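Recording sandwich demonstrations for the two-arm cell

Asger Hviid, Nutonstead bench notes, revised December

These notes cover how we collect examples for the Clellia policy, from a bare table to a finished set. They assume the arms are already powered and homed, and that you have used the teleoperation handles before. If not, do the handle exercises first and come back.

Step 1. Check the wrist view

Open the wrist stream and look at the fingers before you look at anything else. They should stay in view while you drive the arm over the table. At close range the picture goes very soft, and we leave it that way. Don't change the focus between episodes, or the set will end up with two kinds of wrist image in it.
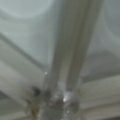 Wrist camera view, with the fingers rising from the metal base.

Write the camera settings in the session log. If you have to restart the Trovport recorder, check them again - it sometimes goes back to its defaults.

Step 2. Lay out the ingredients

Spread the play-food pieces around the round white platform and put the plate on the table clear of it. Change the layout every few episodes. Turn the square pieces to odd angles, swap neighbours and let a piece sit a little over the rim now and then. A policy trained on one tidy layout will fail as soon as somebody nudges the table.

Step 3. Record

Start the recorder, wait for the tone, then move. Work at an even pace and keep each pick to one approach. If you miss, back off and try again without stopping the recording. Stop only when the fingers are open and clear of the stack.
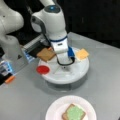
How many episodes do I need before training is worth trying?
We start at 100 and look at the result. The current Eichhorn set has 511, and most of the later ones were added to cover layouts the early policy got wrong.

Take a break after 32 episodes. Tired operators get jerky, and it shows in the joint traces.

Step 4. Place the soft pieces

Thin pieces take the most practice. Pinch near an edge, lift straight up and lower until the piece touches the slice beneath before you let go. A leaf that overhangs the slice is fine. Keep those episodes.
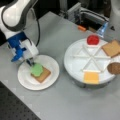
Gripper holding the green leaf by its upper left edge, over the tan slice on the plate.

Step 5. Label and trim

Cut the still part at the start of each episode, but leave 2 seconds at the end. Mark each one as good, recovered or failed. Recovered means a piece was missed or dropped and then placed properly. Failed episodes go in their own folder and are not deleted.

Copy the session to the shared drive and add the layout notes to the log before you switch the arms off.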